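Subject: Re: [pitomthorpe-gardens] Water tank levy and the July changeover
Date: March 31, 2021
From: plot holder, lower terrace

On the levy question raised last night:

> I've read the notes twice and I still can't work out what the levy
> pays for. Is it the second tank, the pump, or both? And if we go to
> Flulia for the tank, do we lose the rebate from council? I also don't
> see why the lower terrace should pay the same as the top when the top
> gets all the pressure. Could someone who was at the meeting please
> set it out for those of us who weren't.

I was at the meeting, so I'll have a go.

The levy pays for the tank and the slab under it. The pump comes out of the maintenance money, which we already have. The quote from Flulia is $4000 for the tank delivered to the gate, and the slab is another $500 if we do the formwork ourselves. We would be rolling the tank down from the gate, as the truck can't get past the bend near the compost bays.

The rebate is $500 and it doesn't matter who supplies the tank, as long as it is plumbed to the existing downpipe on the shed and the paperwork goes in before the end of the financial year. Drultitz also quoted. Their tank was cheaper but a fair bit taller, and it would have sat above the gutter line, so it was never going to fill properly from that roof. A few people wanted it anyway and plumb it off the toilet block. That would mean asking the bowls club, and we know how long the last request took.

On pressure, I'm on the lower terrace myself and I agree it's poor. The trouble is mostly the old poly line that runs under the path. It was laid in 19 mm and has been joined so many times that there is more joiner than pipe in places. A second tank won't fix that. What will help is running a new 25 mm line down the fence side, which was moved and passed at the same meeting, and it's in the notes on the second page under "Other" – easy to miss.
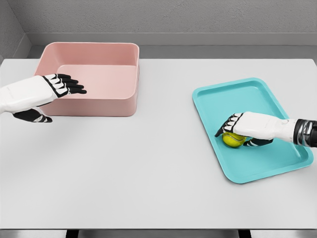
The changeover is set down for July, when most of us have only broad beans and garlic in and can go without the taps. The water will be off for six days. If you have seedlings in the shade house, take them home or line up a neighbour to bring water down from the street tap. The street tap is metered separately, so please don't leave a hose running on it.

A few other things that came up:

The Vik timer on the shed tap is still dropping its program whenever the battery gets low. Until it is replaced, check it when you're there and don't assume it has run. If it shows four dashes it needs resetting, and the instructions are taped inside the shed door.

Mulch is being dropped at the Pitomthorpe Road end this time. It's mixed eucalypt and quite coarse, so fine for paths but I wouldn't dig it in.

Whoever has the long-handled shovel with the green tape, it's wanted back before we start on the slab.

If you object to the levy, reply to the list before the next meeting so it can go on the agenda. I'd rather see it argued there than have people hold back their payment – we can't order the tank until all of it is in, and the Flulia quote only stands until the end of May.

I can forward the quotes and the sketch of the new line to anyone who wants them. The list strips attachments, so write to me off-list.

--
You are receiving this because you are subscribed to pitomthorpe-gardens.
To unsubscribe, send a blank message with "unsubscribe" in the subject line.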